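Ziltmont Workshop Notes
1 May 2020

# Handling, hanging and folding lightweight fabric

Most creases in lightweight fabric are made after the iron has been put away. The cloth is picked up warm, gripped in the wrong place and folded before the fibers have set. The notes below cover blouses, scarves, thin linings and anything else that weighs little and has a fastener sewn to it.

## Before lifting

Clear a flat surface larger than the piece. Close zippers, and fasten hooks and clasps unless the piece is going onto a hanger by that part. An open hook will catch a loose weave and pull a thread several inches before it is noticed.

Check the holding points next. Good ones are:

- shoulder seams
- waistbands and faced edges
- hems with at least two layers of cloth

Poor ones are single-layer panels, bias-cut edges and the cloth right beside a metal fastener. The stitching around a clasp carries its own load and should not carry the garment as well.

## Lifting and hanging

Take hold at two points on the same seam and lift straight up. Let the piece hang free for a few seconds so the folds drop into line with the grain. Do not shake it. Shaking works on heavy cotton and towels, but it skews light cloth and swings the hardware into whatever is nearby.

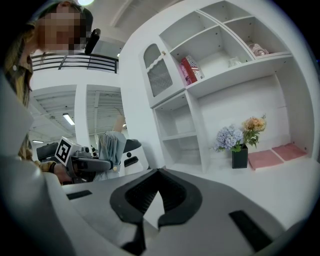

If the folds spiral, the two holding points are not level. Lower the piece to the table, find the seam again and repeat. Pulling on the bottom edge to straighten it will stretch the hem on one side, and pressing rarely brings it back.

For fabric that slides off its support, a strip of cotton twill tape around the contact area is enough. Rubber bands grip better but can mark pale colors over a few months in storage. Severin Grabner used them on a rack of linings in February and had to rewash 4 of them.

## Folding

1. Lay the piece face down and smooth from the center seam outward with a flat hand.
2. Fold the sides in along the grain. Stop short of any fastener.
3. Place a sheet of acid-free tissue over metal parts. Ordinary printed paper can transfer ink.
4. Fold from the bottom up, in thirds for short pieces and in quarters for long ones.
5. Turn the finished bundle over so the fastener is on top.

Stack no more than seven light pieces. Beyond that the bottom one takes a hard crease, whatever the tissue is doing.

## Metal fasteners

Gold-tone hardware is usually plated, and the plating is thin. Wipe it with a dry microfiber cloth. Metal polish removes the finish along with the tarnish and leaves a gray ring on the fabric that is difficult to wash out.

A clasp that no longer closes can often be eased back with smooth-jawed pliers – cover the jaws with masking tape first. Bend in small steps and test after each one. If the metal has cracked at the bend, cut the stitches and replace the whole clasp.

Replacement clasps are kept in the Bachmann drawer, bin 1385. Sew them on with doubled polyester thread and 4 passes through each hole. Cyrill Bühler has the key when the drawer is locked.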